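Girneck Linen Room and Laundry Skills – second progress report to the Gruber Fund
Prepared by Heidrun Ruchti, Nov 18, 2021 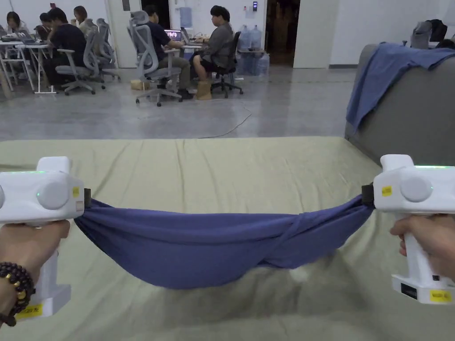

Since I last wrote to you in April a good deal has settled down, and I am glad to say that most of it has settled in the direction we hoped. You will remember that the first report was largely about plumbing. I promised then that the next one would be about sheets, towels and people, and so it is, although I am afraid the plumbing does creep back in towards the end.

For anyone on your side who is new to us, the Girneck house lends out clean bedding and towels to households who have just moved into a flat with very little, and alongside the lending we teach the plain everyday skills of washing, folding, making a bed and keeping a cupboard in order. Your grant pays for the linen itself, the two washing machines and the hours of teaching.

The lending

We have now lent out 352 sets of bedding against the 400 we put in the plan for the full two years, so we are comfortably ahead of where we expected to be. Of those, 313 have gone to households in Flemirport and the rest to Wuston, where word took longer to get round. A set is one fitted sheet, one duvet cover, two pillowcases and two towels. We began with white for everything and gave it up quite quickly. People told us, very politely, that white made the place feel like a hospital, and the softer greens and the dark blues are what everybody asks for now. The blues also forgive a great deal in the wash, and I wish I had known that before I placed the first order.

Towels remain our weak spot. They come back less often than the sheets do, and I have decided not to chase them. A towel that has been used every day for half a year has done its work, and I would sooner put the time into the teaching. I have moved a small sum from the line for pillow protectors to cover replacements, as you kindly agreed over the telephone.

The teaching

The folding and bed-making sessions have turned out to be the part people talk about afterwards. I had worried that grown men and women would feel silly being shown how to fold a cloth, and one or two did say so on the way in, but there is something very companionable about standing round a bed with your hands busy, and the talk soon gets going. We start with small flat pieces before anybody goes near a fitted sheet. Find two corners, hold the cloth out between your hands, let the weight of it drop, give it a shake and look at how it hangs. If it twists at one end you let go of that corner and find it again. Only then do we lay it down and smooth it from the middle outwards.

The bed has made an enormous difference here. Until the summer we were practising on a table, and a table is really no help at all when you want to show somebody how to pull a sheet smooth. We teach now in the big light room on the ground floor, and the bed and the sofa share it with the work tables. I did ask whether the sessions would be a nuisance to the people with their laptops, and the answer was that they rather like having something going on. We keep our voices down in the mornings all the same.

The fitted sheet still defeats about half of every group at the first try. I have stopped promising that it will come out square. We aim for flat enough to stack – and most people manage that by their second visit, which pleases them more than I can easily put in a report.

The building

The pipes, then. The house was last replumbed in 1988, and the supply to the laundry corner could not feed both machines at once without the kitchen tap slowing to a dribble. The plumber has now put in a separate line and we can run the two together. This cost more than the quotation, and the difference has come out of our own reserves and not out of your grant. The invoice is in the envelope with the other papers.

The concrete floor in the big room is easy to sweep and hard on the feet. We have been lent some matting for the side of the bed and I should like to buy a proper length of it next year if the budget allows.

What has not gone so well

The evening sessions in Wuston did not find their feet. We tried them for six weeks, and on two evenings I folded towels by myself. Bus times were the main trouble, and I should have looked at them before booking the hall. We shall try again with an afternoon slot in spring.

The printed care cards are also late. The wording is finished and has been read over by several of our borrowers, who cut it by half and improved it greatly, but the drawings still need doing.

Next steps

Over the winter we shall buy the last of the duvet covers, restock the towels, finish the cards and repair the shelves in the linen cupboard, where the second one down has begun to bow. I would be very happy to show you round if you are passing, and if you could let me know a little in advance I will see that there is a session on. The accounts to the end of last month are attached, with the receipts in the same order as the budget lines.

With warm thanks from all of us at Girneck,

Heidrun Ruchti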